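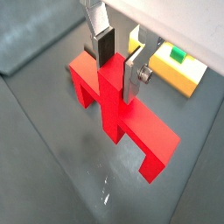 *Red test block held between the gripper fingers on the gray bench, with the yellow box behind.*

**Progress report, period to 4th August**
Project: Galleo
Prepared for: Brunine program office

The main item this period was the open day at the Zustport workshop in June. We had planned for 80 visitors and signed in 154. The extra numbers meant shorter slots at the arm, and the last two groups saw one pick each instead of three.

The demonstration was a simple one. The arm picks up a block, lifts it, and sets it down again at a marked spot. Angular blocks were chosen over plain cubes -- they give the fingers fewer good places to hold, and visitors could see why the approach angle matters. Questions were mostly about cost, speed, and what happens when a part is dropped.

Bíró sent a party from its packing line and asked for a second visit with its own parts. We have agreed to this in principle. They would like to see 50 picks in a row without a person stepping in, which we have not yet tried in front of guests.

**Spending**

The open day cost $2,000 against the grant, all of it on printing, barriers, and hire of seating. Staff time was charged to the workshop as agreed.

**Open points**

- Finger pads: a spare set is on order.
- Safety barrier: move it back one step so that a full group can stand behind it.
- Handout: the page on grip force needs rewriting. Several visitors found it hard to follow.
- Bíró visit: date to be set once their sample parts arrive.

No change is requested to the budget or the end date.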